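In praise of the cardboard box with dividers

I will defend the divided cardboard box against anything you can buy in a storage shop, and I have bought most of it.

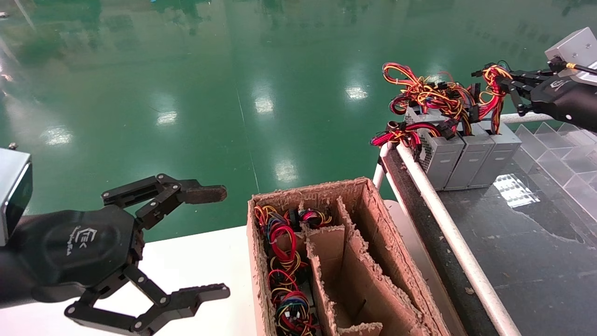 My conversion came over cables. Anyone who keeps old computer parts knows how they breed – you put away one power supply and by June there's a thicket of red, yellow and black wire with connectors poking out of it. I used to own a smart set of drawers from Vurnomard, 59 pounds in the sale, and I loved it for a month. Every drawer was too shallow. You'd push a bundle down, shut the drawer, and a plug would spring up and jam the whole thing!

A box with cardboard partitions has no such pride. You drop the cables in one side and leave the other side free for whatever turns up next. If a compartment is the wrong size, you pull the divider out and cut it down with kitchen scissors. The edges go soft and tatty after a while and I like them better for it (my oldest one came from Ruggiero with jars in it, and it has outlived two desks).

People tell me clear plastic is the answer, and for screws and small bits I agree with them, it's lovely stuff. But cables want depth and a bit of give. They also want to be seen from above, all at once, so you can spot the yellow one and tug.

I don't even untangle mine fully any more. A loose bundle with a twist round the middle is enough, and I can get the lead I'm after in the time it used to take me to find the right drawer. The drawers went to a friend in Clokville, who keeps buttons in them and is delighted.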